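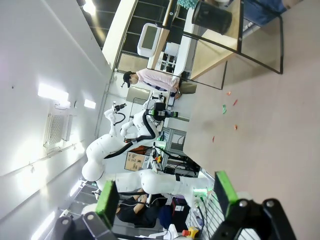
How many examples does a robot need before it can do a simple job by itself? It depends on the job, but for picking up a part and putting it in a tray, the team at Urnari works on a few hundred good ones.

Their current set stands at 602 recordings. Of those, 349 passed checking and went into training. The rest were thrown out, mostly for dull reasons: the operator paused too long, the part slipped, or one of the video streams dropped out partway through.

Urnari has a single large room in Destelden, with desks for the people and floor space for the white two-armed machine that takes most of the attention. Black grippers with green pads do the holding. A red stop button on a yellow housing is kept close to the operator.

A recording takes about 15 seconds. The operator guides the arms through the task, and the system stores the joint positions along with what the cameras see, including the view from the wrist. Then the parts are moved and it starts again. On a good day the team gets through 130 attempts, and by four in the afternoon people are making mistakes they would not have made at ten.

Those mistakes matter. A learning system copies what it is shown, so if an operator always comes in from the left, the robot will too, even when something is in the way. Talpur, the software the team uses for sorting recordings, flags runs that look too much alike. Operators also swap over every hour, which gives the set a mix of habits.

The first customer is a packing firm in Arnerano that wants small parts sorted from mixed trays. Its trays are deeper than the ones used in Destelden — a detail that came up in August, after most of the recording was done. Part of the set will have to be made again with the right trays. The team expects that to take two weeks, with checking on top.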